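2 min read

2022-05-05

Madmont build is frozen. The kitchen set goes to Mostent as is, apart from one change to the microwave door joint, where I raised the damping because the door kept swinging past its stop in replay. Spent the morning checking that older episodes still load against the new value. They do, with a small offset in the final door angle that I have logged and will leave alone.

Collection target is 200 demonstrations per task. The door task sits at 120. The rack task is further behind, as every episode recorded in January used the old contact settings and has been dropped. The total across all tasks was meant to pass 700 by now and hasn't.

Changed the reset procedure. Object positions were being sampled from too narrow a band and the policy had learned the band. Going wider on the counter plane is cheap. Rotation is harder, as anything past a modest yaw leaves the left arm reaching across the right, and the operators at Brzozowska abandon the episode. I'd sooner keep a narrower rotation range than train on a pile of half-finished reaches.

Shadows stay on. Giltitdale asked to have them rendered out of the overhead view to save time per step. 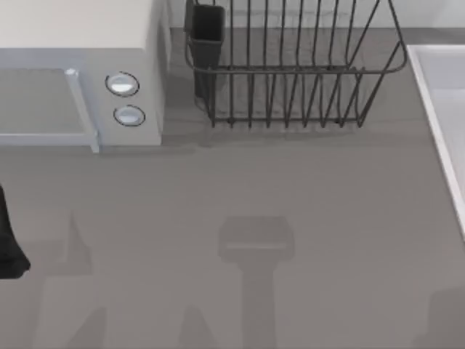 My objection is that the overhead view often has very little of either arm in it, and the shadow is then the only cue to where a gripper is over the counter. Ran the comparison on 3 seeds. With shadows off, the approach phase got worse on every one. The saving in render time was about a tenth, not enough to argue over. Sent the numbers across and marked it closed.

Still open: the light direction is fixed. If the model is using shadows for position it will also be tied to that one light, and I have no episodes to test that with. Need a small held-out batch with the light moved, same seeds, same operators if possible. Writing the config tomorrow.

Disk on the replay machine is nearly full again. Delete the January episodes once the backup has been verified.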